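Grollance 4 for small workshops: review

Reviewed by Clodagh Heffernan, 13 March 2026

Grollance is a toolpath package for three-axis milling, sold by Peeters either as a standalone program or as an add-in for a host modeller. Version 4 is the first release in which both editions share one file format. I used the standalone edition for a month on an ordinary office workstation, posting to a bed mill with a basic controller and no tool changer. The add-in was installed but used only to check that files opened correctly.

Installation and licensing

The installer is a single download. Licensing is per seat, with a floating option at extra cost. A seat can be moved between machines from inside the program, and the move took effect at once each time. There is a 30 day trial which saves files but does not post code. That makes it of limited use to anyone whose main worry is the post-processor, and Peeters should allow at least a short program to be posted.

Importing geometry

STEP and IGES files came in cleanly. Mesh import has been rewritten. The old version joined vertices at a fixed tolerance and often closed up narrow slots; the tolerance can now be set per file, and the default is sensible. One supplier model arrived with 1362 open edges. Grollance listed them, repaired most without help, and left the remainder highlighted for manual work. The list can be sorted by length but not by location, so neighbouring faults have to be found by eye.
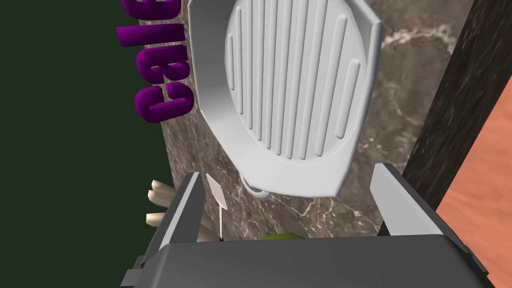

Units are still read from the file header without a prompt. If the header is wrong, the part comes in at the wrong size and the stock is scaled to match, so the error is easy to miss until the first tool is chosen. A warning would be enough.

Roughing

Adaptive roughing is the main addition. It holds tool engagement steady and slows down before tight corners. On an aluminium block with deep pockets, cycle time fell by about a quarter against the previous version at the same feed and depth. Spindle load was more even, judging by the meter on the machine. Entry moves default to a helix, and the program falls back to a ramp where the pocket is too narrow. The fallback is noted in the operation log but not on the operation itself.

Rest roughing works from the actual remaining stock and is slow to calculate. It can run in the background while other operations are edited, though the interface becomes sluggish.

Finishing

Parallel and constant-scallop passes are much as before. Steep and shallow areas can now be split by a single angle, with an overlap value to hide the join. I found the default overlap of 2 mm too generous for small cutters. Pencil tracing picked up a few false corners on imported meshes and none on solid geometry.

Simulation and posts

Material removal is shown at a quality set by a slider. At the highest setting, long programs stutter. Holder collisions are reported with a line number, and clicking the report moves the tool to that point. Fixtures can be included but must be modelled or imported first; the supplied library is thin.

Posts are plain text and can be edited. The supplied one for my controller needed a change to the way arcs were output. Khải Đồng at Grultel, the reseller, sent a corrected file the same afternoon. The documentation on posts has not been updated for this release and still refers to menu items that have moved.

Compared with Roller

Roller costs less and calculates faster on simple parts. It has no stock-aware rest roughing and its mesh repair is basic. For plates, brackets and 2D pocketing it remains the cheaper choice. Grollance is the stronger program for moulds and imported surfaces.

For: adaptive roughing, mesh repair, shared file format, editable posts.
Against: no unit warning, trial cannot post, dated post documentation, slow rest calculations.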